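Do students sleep better without a phone in the bedroom? Project report

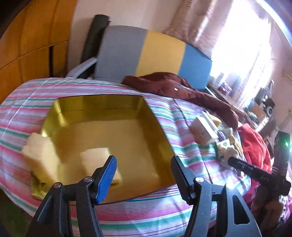 By R. Demissie, Warness College, Health Science elective
September 7, 2019 – 3 min read

Question came out of class in May. Everyone said they were tired, everyone blamed homework. We wanted to know if phones had anything to do with it.

Method
Two halls took part, Kusside and Zimden. Kusside people left their phones outside the bedroom overnight for 4 weeks. Zimden people did what they always do. Both groups filled in a paper sleep diary every morning – time in bed, time asleep (a guess, obviously), how rested they felt. We printed 500 diary sheets and ran out before the end, so the last few days are on notebook paper.

What we found
Kusside reported falling asleep faster. Wake-up times hardly moved, classes start when they start. The "how rested" scores went up in week one, dipped, then went up again. The dip was midterms. Zimden had the same dip so it's probaly not the phones.

Most people in Kusside had to buy an alarm clock. A few overslept the first morning and one hall meeting got moved because of it.

Problems
– Self reported. No way to check who snuck the phone back in.
– Halls aren't the same. Zimden is next to the parking lot and it's loud.
– People skipped mornings and filled in 2 or 3 at once from memory. You can tell, same pen, same answers.
– Caffeine. Should of asked about it from the start, only added the question in week two.

Next time
Swap the halls halfway so each group does both. Use a shorter diary. Ask about naps too – lots of people wrote them in the margin and we had nowhere to put them in the spreadsheet.

Raw scores are in the binder in the science office.

Comments

zimden_2nd_floor: the parking lot thing is so true. trash truck every morning

mk: did the alarm clock people keep using them after?

R. Demissie: some did, we didn't ask everybody. Good one for the next round

hallmouse: I wrote down my naps and want credit for them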